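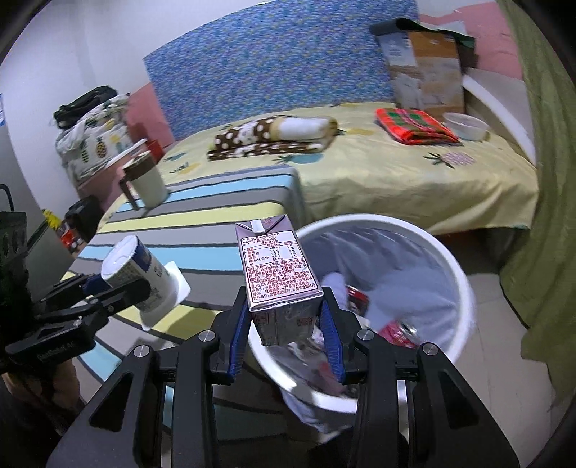
**Hanov** is a method for learning robot tidying skills from demonstrations recorded with hand-held grippers in furnished homes. It was developed at Hutthorpe and first described on 2 December 2020. No robot is present during recording — the operator carries the grippers, each fitted with a camera, and the trained policy is transferred to a two-armed robot afterwards.

## Recording

Tasks include putting light packaging into a lined bin and picking up soft items from bedding. Each episode lasts some 50 seconds. Wide-angle views are kept uncropped, so that both grippers can appear in one image.
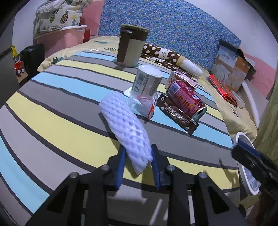

## Results

In the Rolcombe trial, a policy trained on 15 homes was tested in two others. It failed on 11 runs, mostly with foam netting, which deforms under light pressure. The earlier Pai method used fixed cameras and was not tested on soft items.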